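This site uses cookies to remember your language setting. By continuing to browse you accept our cookie policy.

Robot Learning from People: Notes for Session 6
Posted by Zane Eglītis, 20 December 2019

Last session ended with Bernardo asking why we can't just write the motion down. You can. Try it for a light bulb. Write out every position of two hands from table to holder, then move the holder by the width of a thumb and see how much of your evening is left. Demonstration is the lazy answer, and laziness has a good record in this field.

Three ways to show a task, in the order people tend to give up on them:

Kinesthetic teaching. You grab the arm and drag it. The forces are real and so is the backache. With two arms you run out of hands, and your own body blocks the view of the thing you are teaching.

Remote control. You drive the robot from a leader device or a joystick. What you record is something the robot can do, because the robot did it. You also record your own hesitation, in full. Arūnas Navickas used to call this "paying for pauses."

Hand-held grippers. You carry the jaws yourself and leave the arm out of it. Fast, pleasant, and quite capable of producing motions that no arm on the Urnel bench could follow. Check reach and joint limits before you celebrate.

The Peltau set, which you will use for the homework, has 3000 demonstrations. Please set aside 1000 for testing and train on the other 2000. Last year one group tested on the training data and reported a triumph. I have kept their slides.

On grip: glass is a good teacher of manners. A bulb is smooth and round, and it has one end you would much prefer to hold.
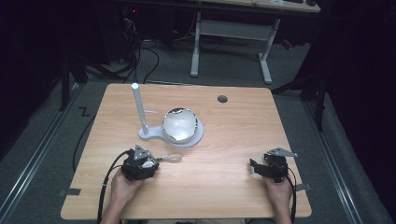 Two hands also means deciding which one is in charge at each moment. Most beginners move both all the time, like someone conducting an orchestra they can't hear. Pick one to work and let the other wait or steady something. A learner will copy your fidgeting as faithfully as your skill, and it has no way of telling them apart.

Start and stop the recording with the grippers at rest. Say out loud when a take is bad, then mark it bad in the log. "Bad-ish" is not a category, whatever the Granamine manual suggests.

Homework: read the Mets chapter on time alignment, skipping the proof. Bring one page on where your own demonstrations differ from each other and whether it matters. Jomar Navarro has the bench key. Room 3426, as before.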